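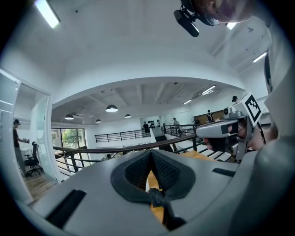 Stubbs stops hand-held gripper work after strap fault

Brandcombe, 3/24/26 – The company Stubbs has stopped all recording with its hand-held grippers at the Brandcombe site, after one of the tools came free from its wrist strap and fell on the upper floor. No one was hurt. The tool landed close to a railing, and the company says this is the reason why it treats the matter as a safety case and not as ordinary damage.

The grippers are used by people, not by machines. A worker holds one in each hand and does simple tasks, and the recordings are later used to teach robot arms the same movements. The project has the name Neneck and began at the site last May. Stubbs has 14 pairs of the tools in Brandcombe, and all of them are now locked away until they are checked.

According to a short report that was sent to staff, the fault is in the small clip which joins the strap to the body of the gripper. The clip can open by itself when the wrist is turned many times in the same direction. Workers had written about a "soft" clip in the fault log on 5 occasions before the fall. These notes were passed to the supplier, Burnora, but the tools stayed in use during this time. The report calls this a mistake.

Burnora has confirmed that the clip comes from a new batch, delivered this winter. The older clip had a metal pin inside, the new one does not. The supplier will send replacement parts with the pin and will pay for the fitting. It has also asked its other customers to look at their straps before each use.

The fall had a second effect. The camera in the dropped gripper was pushed a little out of its position, but the tool still switched on and showed no warning. It was used for one more session before this was noticed, and 323 recordings must now be looked at by hand. Stubbs expects that most of them can not be kept.

When the work starts again, there will be new rules. Sessions near the railings and the stairs are not allowed any more, and a tool that was dropped must be calibrated again before the next person takes it. Each strap will be pulled by hand at the start of a shift – a test which takes less than a minute.

The stop will last at least 4 weeks. Workers on the project are paid as normal during this period.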